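Two Arms and a Nail: Term Report
Grażyna Zieliński, Ostwood shared workshop
Submitted 18th February

1. What I set out to do

My proposal promised a two-arm bench robot that could drive a nail into a board while a person directed it from the next table. The proposal also promised a cost under 414 dollars, which my advisor circled in red and did not comment on. This report covers the enclosure, the arms and the first work with real hardware from the tool drawer.

2. The enclosure

The box is aluminum extrusion with printed panels. I picked terrazzo for the walls and marble for the floor, and I have been asked about this more often than about the control code. The busy pattern was meant to give the vision software plenty to hold on to. It also gives me plenty to hold on to when I am looking for small steel parts, and I lose every time.

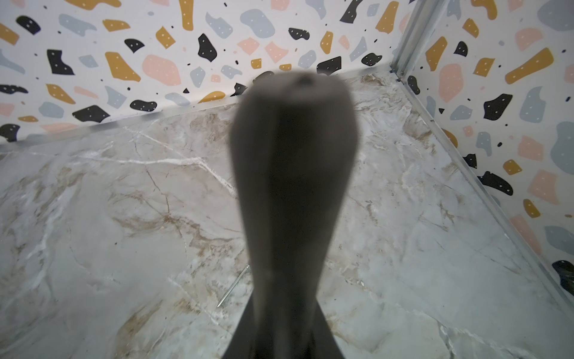 Figure 1. Wrist view with the gripper finger close up and a metal pin on the floor.

Thin parts are the worst case for the wrist cameras. The finger blocks the middle of the view, so I line things up with the overhead camera first and switch over late. Katayama, my name for the teleoperation script, lets me swap views with one key. I have pressed the wrong key often enough to relabel it.

3. Hammer and board

The hammer is a regular claw hammer, which in my torque spreadsheet looked like a minor detail. Gripping near the head shortens the lever and spares the wrist. It also looks like the way a nervous person holds a hammer, and I can't argue with that.
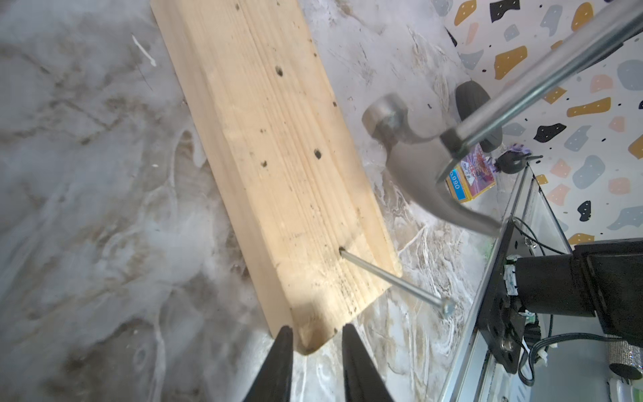

Figure 2. Nail partway into the plank, hammer held just below the head.

Angle is the open problem. A nail that leans gets worse with each tap, and neither arm has an opinion about it – I have to supply one. The swing routine is now on version 12, and the log holds 77 swings.

4. Reach and layout

Both arms bolt to the same rail, so they meet in the middle and have to be polite there. 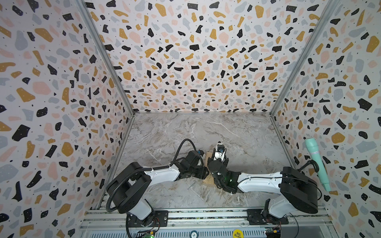 Figure 3. Fixed-camera view of both arms, with the board under the grippers.

The software stops an arm when the other gets too close. I set that distance by guessing, then by guessing smaller.

5. Still to do

Add a stop for the board, tidy the cables, and write a grip check before June. The final cost is in the appendix, in a small font.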